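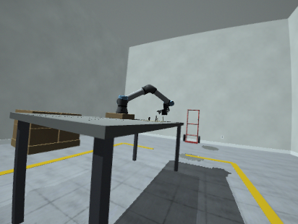
Day 4 of the bread and I am completely hooked! The starter (I've called it Osta, after the village where Purificación bought me the jar) had more than doubled by breakfast and smelt of green apples. I've been thinking all day about a proper table for kneading – something like the long gray one with the thick top and square, dark legs, because mine wobbles whenever I lean on the dough. Sum-yee says put a folded beer mat under it and stop dreaming. She may have a point.
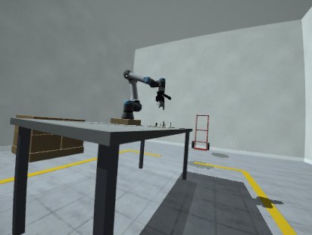 Anyway, the rye. I used 318 g of flour and far too much water, so it spread like a pancake, but oh, the crust! It crackled when I took it out – I stood in the kitchen listening to it. Hélder came round at teatime and ate 3 slices with butter and salt, then asked for the recipe, and I had to admit I'd changed it twice halfway through.

Tomorrow: less water, a longer prove, and caraway seeds if the shop has them. Must feed Osta before bed. Must also scrub the big bowl, which has set like cement.

Search this diary Go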